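Looking after your tennis things at home: some tips from our club page
by Hajar Hegazy

I play since many years at a small club and I am not a strong player, but I am careful with my things. My first racket lasted me 194 matches before the frame cracked, and I wrote down every one in a notebook. Other members ask me how I keep everything, so I put my habits together on this page. You need only what is in most kitchens and sheds.

Grips

A slippery grip is mostly a dirty grip. Wipe it after each game with a cloth wrung out in cool water, and let it dry in the open air, away from the radiator. Do not use washing-up liquid. I tried it once and the grip became hard like cardboard.

When you put on a new overgrip, start at the bottom of the handle and pull a little while you turn. Each turn should cover a small part of the one before. If you are left-handed, wind it in the other direction, otherwise the edges will lift under your palm. Finish with the tape that comes in the packet. Insulating tape from the toolbox also works, and I find it holds longer.

Strings

Strings lose their tension even if the racket stays in the cupboard. Do not leave it in the car in August. My Sirnell was in the boot for one hot afternoon and I had to get it restrung the same week. If one string breaks and you cannot go to the shop soon, cut the others too, from the middle outwards, so that the frame is not pulled to one side.

Shoes

Clay comes off much easier when it is dry. Knock the soles together outside the door, then use an old toothbrush in the grooves. For the upper part take lukewarm water and a drop of hand soap. Take the insoles out and dry them separately. Newspaper inside the shoe is good, but you must change it after 2 hours, and people forget this. Never put the shoes in the tumble dryer, the glue does not like it.

If the laces are grey, leave them overnight in a jam jar with warm water and a spoon of bicarbonate of soda.

The bag

Empty it completely once a month. Turn the pockets inside out, shake them, and vacuum the corners with the narrow nozzle. For the smell I put in a small cotton bag with 400 grams of rice and some dried lavender. My Niskanen bag has a separate place for wet clothes, but I still take everything out the same evening.

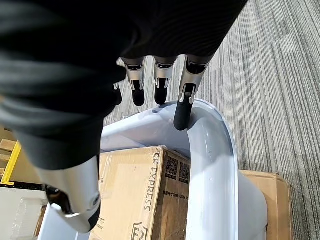 Zips which are stuck can be rubbed with a candle end or a soft pencil. Go along both sides, then move the zip slowly a few times. Wipe off what is left over, or it will mark your white socks.

Old balls

Balls which do not bounce any more still have some use. Cut a small cross in one and push it on the leg of a chair, and the chair will not scratch the floor. Use a sharp knife and hold the ball in a vice, not in your hand. Two clean balls in the dryer with a winter jacket will keep the filling soft.

Towels

Wash them without softener, because they stop taking up water. A half cup of white vinegar in the drawer does the same job. Hang them by the short side and give them a good shake first.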